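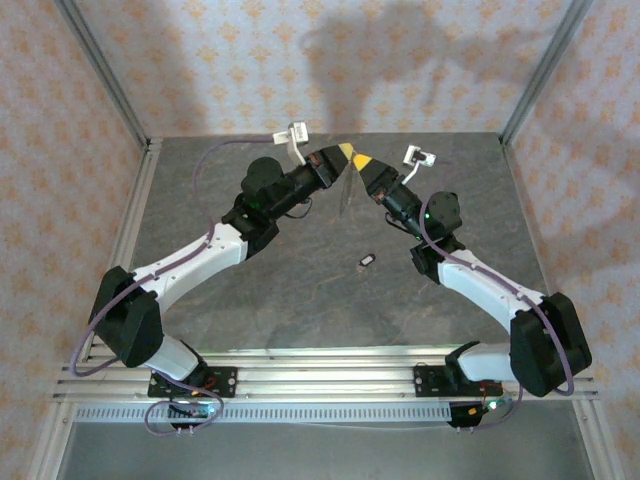 Pasteo Press Archive and Compliance Record

Product reference and conditions of supply
Page last revised: 24 February 2022

Pasteo is a records system for newspapers, news agencies and local broadcasters. It keeps a dated copy of every published item together with each later correction, complaint and notice from a regulator, so that an editor can show what was printed, when it was changed and on whose authority.

The system is supplied by Klinhom from its office in Astotthorpe. It is intended for publishers that must answer formal letters within a fixed period, and for those that publish in more than one country and are subject to more than one set of press rules.

What is supplied

The standard licence covers one title and its website. It includes the archive, the notice register and the corrections log. Supplements carrying the same masthead are treated as part of the title. A separately registered edition requires its own licence.

The archive takes a copy of each article at the time of publication and a further copy whenever the text, headline or caption is altered. Earlier copies cannot be edited or removed by newsroom staff. Where a court orders that an item be withdrawn, the item is sealed and its entry in the index remains, with the date of the order.

The notice register holds letters received from regulators, courts, public bodies and private complainants. Each letter is attached to the article concerned and given a date for reply. Reminders are sent to the duty editor and to one other person named by the publisher.

The corrections log may be made public in full or in part. Publishers that do not wish to display it may keep it for internal use.

Capacity

Standard licence: 1,000 notices held open at any one time
User accounts: 392
Article templates: 539
Administrator accounts: 2

Closed notices do not count towards the limit. Publishers requiring more user accounts should apply for the Isby licence, which is intended for groups with several titles and allows notices to be shared between their legal departments.

Storage and access

Records are held at two sites and compared every night. Access from outside the publisher's own network requires a second means of identification. Klinhom staff do not read stored articles or correspondence except at the written request of the licence holder – such requests are themselves entered in the record.

Limits of the product

Pasteo does not give legal advice and does not assess whether an article complies with the law of any country. Reply dates are calculated from the details entered by the user and should be checked against the original letter. Translations of notices are not provided.

Ordering

Licences run for twelve months from the date of installation. Orders received in February are installed in the following quarter. Training for administrators is held in Astotthorpe or at the publisher's premises, and travel is charged separately. Existing licence holders should quote their Pasteo account reference in all correspondence.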